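Storing woven belts

A woven fabric belt has no punched holes. The prong passes between the yarns at whatever point suits the wearer, so the same belt fits over a wide range of waist sizes. The weave also lets it stretch and creep, and a belt left hanging from its buckle will slowly grow longer under its own weight.

Brendwood, the mail-order outfitter, has sold khaki belts in this style for several seasons and now advises customers to keep them coiled in a box. Its stockroom holds 374 of them, all stored flat. The workroom at Malinowski follows the same practice for belts returned for repair.

Coiling starts with the belt laid out on a hard, smooth surface. Any twist is worked out towards the tip, which on most models is capped to stop the yarns fraying. The first fold sets the diameter of the coil. If it is too tight, the weave takes a crease that shows when the belt is next worn; if it is too loose, the coil springs open in the box.

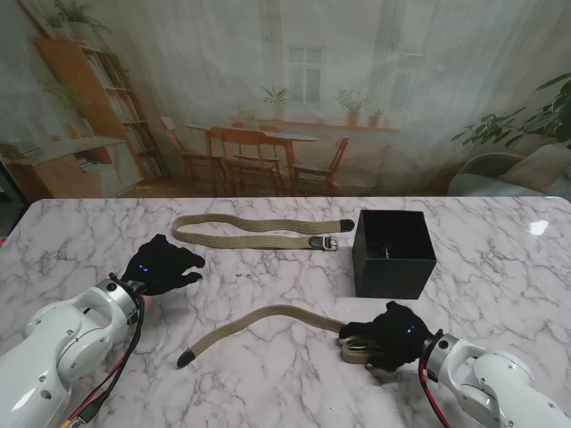
Should a woven belt be rolled from the buckle end or the tip?

From the tip. The buckle then finishes on the outside, where the metal cannot press into the layers of fabric beneath it.

A box with an open top is adequate in a dry room – a lid is only needed where there is dust. Belts go in on edge, buckles facing the same way, with a little slack between them. Packing them hard against one another flattens the weave along one side.

Washing is done before storage. Water at 30 degrees is warm enough for cotton yarn, and the belt is dried flat, away from radiators. Metal buckles should be wiped dry by hand. A belt put away in September and left until spring needs no further attention, apart from being turned over once.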